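From: Mutua Biwott
To: Kimaro collection list
Date: 6/26/26
Subject: Re: [kimaro-collect] blurred wrist frames, keep or drop?

Dear Polyxeni, dear all,

Thank you for the long message and for the counts. I answer under your paragraphs, and after that I put a proposal for the next round. Sorry that it became long. Beatrice asked me to write down the rules and not only to say them on the call, so I try to do both things in one message.

Polyxeni Mitsotakis-Vlachou wrote:
> I went through the whole pick-up set for the Ostamel arm. We have
> 929 episodes recorded. In 494 of them there is at least one wrist
> frame which I would call badly blurred, meaning that I cannot see
> the border of the object well enough to draw a mask.

I repeated your count with the script of Nam-gil and I get the same number, so we can trust it. But I would like that we are careful with the word "badly". The script looks only at the sharpness over the complete picture. It does not know where the object is. When the arm turns fast, the table becomes streaks and the score goes down very much, even if the fingers stay quite clear, because the fingers travel together with the camera. I think the score tells us mostly how fast the wrist was moving. It does not tell us if the frame is useful.

> My suggestion is to drop every episode which has such a frame. We
> would lose a bit more than half, but what remains is clean and the
> annotators do not need to guess.

Here I do not agree, and I try to explain why.

First, the blur is not distributed in an equal way. It comes mostly in the approach, when the operator brings the gripper over the object and corrects the direction in the last moment. If we drop these episodes, we keep the ones where the operator was very slow and very straight. The policy will then learn from slow and straight approaches only. When it runs on the arm, it will make its own fast corrections, it will get blurred pictures from its own camera, and it will have no example of what to do with them. We had this problem already with the Pliretti trays in the first set. The arm stopped over the tray and made small movements left and right until the time was over. Mercy has the logs if somebody wants to read them.

Second, the operators who make the most corrections are also the ones who recover from a bad start. These episodes are the most valuable for us. An episode where everything goes well from the first second teaches very little about recovery.

Third, it is expensive. One episode is not only the recording, it is also the reset of the table and the check of the label. To throw away 494 of them because of a few frames each is too much for our budget.

> Also I do not understand what the annotators should do when the
> object itself has no hard border. The glossy pieces are the worst.

Yes, this is a real difficulty and I have no perfect answer. The translucent pieces have a soft border also when the camera stands still. One can see the tabletop a little through the rim, the highlight moves with the lamp, and the model may take the highlight for a part of the shape. With motion added to it, two annotators will never draw the same line. I gave one such frame to Mercy and to Nam-gil separately and their masks were different by the complete width of the rim. Mercy took the rim as part of the object, Nam-gil masked only the blue dome. Both had a reason. The guide does not say it!

So for me the fault is in our guide and the frame can stay. I propose that we write these things in it:

The object is everything that would be lifted together. If there is a clear or pale rim around a colored center, the rim belongs to the object. The shadow on the table does not belong, also when it touches the rim.

In a blurred frame the annotator draws the middle of the smeared border. Please do not draw the outer limit of the smear, and please do not try to imagine the sharp object from the previous frame.

If the annotator needs more than one minute for the border, he or she marks the frame "soft" and draws only a box. A soft frame is not an error and nobody loses points for it.

To make the discussion more concrete I put one frame of the type we are speaking about. It would fall out with the sharpness score, and I would keep it. The piece is in front of the opening between the fingers, the blue part and the green rim can be separated by eye, and the direction of the movement can be read from the streaks on the wood grain. For the decision "is the gripper in line with the piece" there is enough information. For a precise mask there is not.

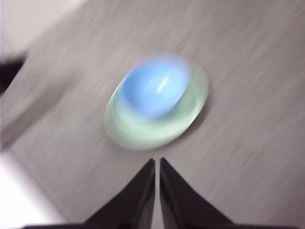
PROPOSAL FOR THE NEXT ROUND

1. We keep all 929 episodes. No episode is removed only because of blur. Episodes are removed if the camera stream has a hole, if the joint values and the pictures are not synchronous, or if the operator has pressed the wrong task button. Nam-gil has already the list for these three cases.

2. Every wrist frame gets a quality field with three values: sharp, soft, lost. "Lost" means that one cannot say where the piece is, also not with a box. The training can then give a smaller weight to the mask loss in the soft frames and zero in the lost ones, but the actions stay in the training in all cases. The actions are correct also when the picture is ugly.

3. We record 200 new episodes with the translucent pieces. In the present set the opaque blocks are the big majority and I am afraid that the model learns "object = hard border". For the new episodes I ask for the following:

– Start position of the wrist different each time, not always from the home pose.
– The piece sometimes near the side of the table, where the light from the window is strong and the surface becomes almost white.
– The piece turned in different directions. For an oval piece the direction matters for the grasp, and in the old set many operators put it always parallel to the fingers because it is easier.
– At least one correction of direction during the approach, but a natural one. Please do not make theater with the arm. If the operator comes well from the beginning, let it be so.

4. The shutter time. Beatrice asked if we can simply make it shorter. We can, a little, but then the picture gets dark and noisy, and the lamp begins to flicker in it. I tried it on the second arm with the Dirkivia lamp at full power, and the glossy pieces got such a strong reflection that the highlight covered the color. I would prefer to leave the camera as it is. If somebody has experience with a diffuser on the lamp, please write to the list, I would be happy to learn.

5. The double annotation. I propose that 7 percent of the soft frames are annotated by two persons, so that we have a measure of how much they differ. Until now we did this only with sharp frames and the agreement looked better than it is in reality. This is partly my mistake, I wrote the sampling script.

ABOUT THE TEST SET

Polyxeni also asked, in a part that I did not quote, if the test set should be clean. My opinion is that we should have two numbers in the report: the result on sharp frames and the result on all frames. If we give only the first, the people who use the model will be surprised on the first day. If we give only the second, we cannot see if a new version became better in seeing or only luckier in the blur. Beatrice, you know better than me what the partners want to read, so please decide on this point.

One more small thing about the splits. Please split by session and not by episode. I found pairs of episodes where the table was reset so quickly that the piece is nearly at the same place with the same light, and one of the pair was in training and the other in test. With this the test is too easy. I have a corrected split file, but I want that a second person looks at it before I put it in the shared folder. Mercy, would you have time for this?

WHAT I NEED FROM YOU

Polyxeni: please tell me if the rule with the rim is clear enough for your annotators, or if they need drawings. I can make the drawings but I am slow with it.

Nam-gil: can the labeling tool show the frame before and the frame after in a small size? The rule says that one should not copy the shape from them, but for the box they help very much.

Beatrice: the decision about the two numbers, and if the 200 episodes are possible with the operator hours that remain.

If there is no strong objection until Tuesday I will change the guide and start the quality field with the oldest sessions. I will not delete anything before that, and also the files which Polyxeni moved to the "reject" folder are still complete, I checked.

With kind regards,
Mutua

P.S. In the guide we write sometimes "gripper center" and sometimes "finger center". On this arm the right fingertip looks higher in the wrist picture than the left one, so the middle between the tips is not the same as the middle of the picture. I would like that we use only "middle of the gap". If you find other places where we use two words for one thing, please send them to me and I will correct all together.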